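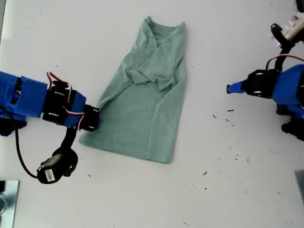
Giduditz grain and pulse table

Version 3, updated in March

The table lists 563 foods made from grains, beans and lentils. For each food it gives the energy, fibre, protein and iron per 100 g, raw and cooked. It was prepared by Annapurna Mudaliar and Faisal Mirani for dietitians and home cooks who plan meals by weight.

Files
foods.csv – one row for each food
cooking.csv – soaking and boiling times, in minutes
sources.txt – where each value was taken from

Notes on the values
Cooked values are for food boiled in plain water without salt, then drained. Barley was boiled for 30 minutes and brown lentils for 25. Where a label gave only kilocalories, we converted to kilojoules. An empty cell means that we have no value, so please do not read it as zero.

Known problems
Fibre is missing for 60 foods, most of them flours. Tinned beans differ a lot between makers, and the colour in the name (red, black, white) is not always a reliable guide to the variety.

Licence
Free to use and share, if you name the source. Corrections go to Melquiades Tapia – please include the row number and a copy of the label.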